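Stop averaging the table away

I read a lot of papers about teaching robots to pick things up, partly for work and partly from habit. Most of them end with one number. The policy succeeded in such a percentage of trials, the baseline did worse, and the table with the bold figure sits near the top of page six. I think that number is the weakest part of these papers, and I think the people writing them already know it.

My own case is a small one. Last August our group at Dirnwood finished a comparison of two grasping policies trained on demonstrations made with a hand-held gripper. A person holds the tool, closes the fingers on an object, moves it and lets go. The camera on the tool records what the fingers see, and a policy learns from that. We collected in homes, on whatever tables people had. Marina Liapis ran the collection and Gerasimos Galanis did the training.

We tested on 102 trials. The new policy won. We wrote it up with one number per policy and were pleased with ourselves for two days.

Then Danai Kalogeropoulos asked for the results split by table covering. It took an afternoon. On bare tables the two policies were close to each other. On patterned cloth the older one fell apart, and that was nearly the whole difference we were reporting. We had written a page and a half about how our new action representation improved grasping. What we had measured was mostly that one policy coped with flowers and the other didn't.
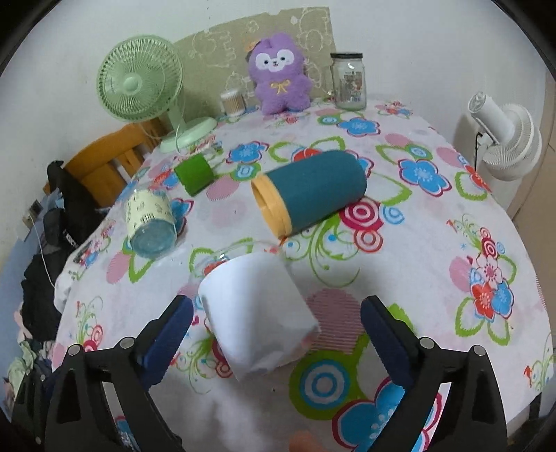 I don't consider that a bad result. A policy that can find a cup on a loud tablecloth is useful, and a lot of people own loud tablecloths. But it is a different claim from the one we made, and someone building on our work would have gone off in the wrong direction. They would have copied the action representation and kept the same image augmentation, when the augmentation was very likely doing the job.

The usual answer is that there isn't room. Conference papers have a page limit and reviewers want a headline. Achilleas Drakos, who has reviewed more of these than I have, told me he would sooner see one clean number than 20 small ones with four trials behind each. He has a point. If you slice 102 trials by covering, object, lighting and operator, you get cells with almost nothing in them, and people will read patterns into noise. I've done it myself.

My answer is that you don't have to draw conclusions from every cell. You do have to publish the cells. A plain list of trials, with the object, the surface, the starting pose and what happened, takes up no space in the paper because it goes in a file beside it. Anyone who wants to check whether the surface mattered can do so in ten minutes. Right now they have to write to the authors, and half the time the student who kept the spreadsheet has left.

The other thing I would ask for is the failures, sorted by a person. Shahla Mahmoudi went through 21 of our failed trials by hand, watching each one at slow speed. In 6 of them the fingers closed on nothing, well short of the object. In most of the others the grasp was fine and the object slid as it was lifted, which is a problem with force or with the pads and has very little to do with vision. Both kinds were a zero in our spreadsheet. A group working on fingertip materials and a group working on depth estimation would each want to know which zeros were theirs.

I've heard it said that this matters less as datasets grow, and that with enough homes and enough tables the differences wash out. Perhaps the training side does wash out. The test side doesn't, because nobody is running ten thousand physical trials on a real arm. Test sets in this field are small and will stay small for a good while – someone has to stand there and put the cup back.

We rewrote our paper. The headline number is still in it, lower on the page, and the title no longer mentions action representations. One reviewer liked the trial list and one called the contribution unclear. We are running the augmentation comparison now, the way we should have run it the first time, with the same objects on bare wood and on cloth.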